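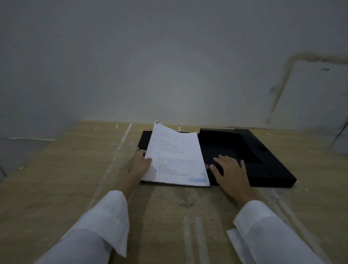 Chapter 7
Rejected Documents: Marking, Sorting and Return

A document that fails review must still be handled, stored and accounted for. In most offices the volume of rejected paper is smaller than the volume of accepted paper, but each rejected sheet takes more staff time, and an error in its handling is harder to correct. The first requirement is that the status of the sheet can be read without reading the sheet. A light blue "REJECTED" stamp near the bottom right corner meets this requirement: the word is in bold capitals, the color separates it from dark printed text, and a clerk can find it while the other hand is still on the tray. The second requirement is that the marked sheet goes to one place only, and that this place is not shared with work still waiting for a decision.

This chapter covers the desk procedure from the moment a decision is made to the moment the sheet leaves the reviewer's table. It assumes the reader has completed Chapter 6 and can apply the acceptance criteria given there. Electronic rejection notices are treated in Chapter 9.

7.1 Terms

A document is rejected when it fails one or more acceptance criteria and cannot be corrected by the reviewer. It is held when a decision has been postponed. It is void when it has been replaced by a later version, whether or not the earlier one was ever reviewed. These three conditions are often confused in practice, and many offices use one tray for all of them. The result is a mixed pile that has to be sorted a second time, usually by someone who did not make the original decisions.

The originator is the person or department that submitted the document. The reviewer is the person who applies the criteria. The return clerk moves the sheet from the reviewer back to the originator. In a small office the reviewer and the return clerk may be the same person, but the steps should still be carried out and logged separately.

7.2 Placement of the mark

A status mark should be placed in the same position on every sheet. The lower right corner is preferred for single sheets that will be stacked face up, and the upper right corner for sheets that will be filed on edge in a drawer. The mark must not cover a signature, a date or any text cited in the reason for rejection. Where the preferred corner is occupied, the mark moves straight up the right margin to the first clear area - it does not move to the left side.

Stamp color is a matter of office policy. Red has good contrast on white paper but is often already in use for urgent items. Blue is acceptable if signatures are made in black. Black stamps are not recommended on printed forms, where they are easily lost among the text and do not survive a second copying as a distinct mark.

A stamp alone does not state a reason. The reason is recorded as a code in the log and, if the office uses return slips, repeated on the slip. Handwritten remarks on the document itself should be avoided, as the originator may need to resubmit the same sheet with an attachment.

7.3 Trays and capacity

Each reviewer's table needs at least 2 trays, one for incoming work and one for rejected work. Accepted work normally leaves the table in a folder. An open tray with a low rim allows a sheet to be put in or taken out with one hand, and a raised back gives the stack an edge to be squared against. Deep trays hold more but encourage late emptying.

The capacity of a tray should be set by the emptying schedule and not by the height of its sides. In the Borker records office, which handled 2000 sheets in June, the rejected trays were emptied at noon and again at 4 p.m. The office supervisor, Unathi Maluleke, had earlier tried a single collection at the end of the day and found that originators received their sheets too late to correct them before the next morning's intake. The case is examined in full in section 7.6.

7.4 Logging

The log entry is made before the sheet is placed in the tray. It contains the document number, the reason code, the reviewer's initials and the time. A bound log of 500 lines is adequate for one table. Offices that process more than 1000 sheets a month should keep a separate log for each reviewer and combine them when the trays are emptied.

The reason codes used in this book follow the short list drawn up by Thắng Đinh for the Azimi filing manual. They are given in Table 7.1, with the criteria from Chapter 6 to which each one refers.

Related chapters
Chapter 5: Incoming Mail and First Sort
Chapter 6: Acceptance Criteria
Chapter 8: Resubmission and Version Control
Chapter 9: Electronic Notices
Case study: The Braken Archive Transfer
Case study: Shared Trays at Flunuvix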